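Sorting and Cleaning Small Plush Toys

Small plush toys with keyring loops, sewn faces and leafy tops collect dust faster than large ones and are harder to wash evenly. The method below handles a mixed lot on one table.

Clear a flat, pale surface. Dark lint and loose thread show up better on beige or white than on wood grain. Set the toys out in short rows with a gap between them, face up, and leave them there until each has been checked. Picking from a heap leads to the same toy being handled twice.

Check each piece for the following before any water is used:

Seams. Pull gently on both sides. If stitches separate by 2 mm or more, close the seam with a ladder stitch first.
Loops and cords. Tug once, firmly. A loose loop will come off in a machine.
Tags. Read the care symbols, then decide whether to keep the tag. To remove it, cut close to the seam; do not pull.
Eyes and faces. Printed or embroidered faces tolerate washing. Glued felt does not.

Sort by color as well as by condition. Orange and pink pile can release dye on the first wash, and yellow will pick it up.
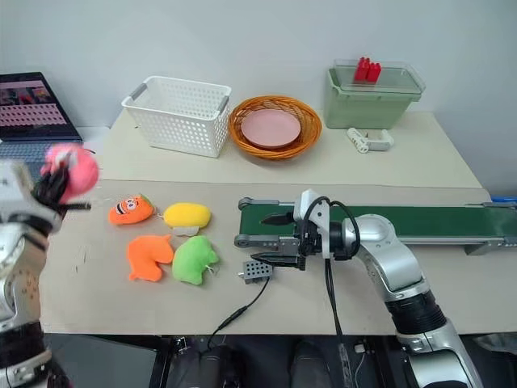

Can different plush toys go in the same wash bag?

They can if the colors are close and the care tags agree. Use a fine mesh bag, fill it no more than half full, and keep anything with a battery or sound box out of it.

For machine washing, select a cold delicate cycle with a spin no higher than 600 rpm. Higher speeds push the filling to one end, and long shapes such as carrots suffer most. Use half the usual dose of a mild liquid detergent. The Haugen mesh bags have a covered zipper that does not catch on pile; the Starkik ones are cheaper but need a safety pin through the pull.

For surface cleaning, mix 4 drops of dish soap into a cup of cool water. Work the foam, not the liquid, into the pile with a soft toothbrush. Wipe with a damp cloth, then a dry one.

Press the water out in a towel. Do not wring. Dry on a rack in moving air, turning every three hours – the core stays damp well after the surface feels dry. Brush the pile while it is still slightly damp.

Store in a lidded bin with the heaviest toys at the bottom. Long-pile toys go on top, where they will not be flattened.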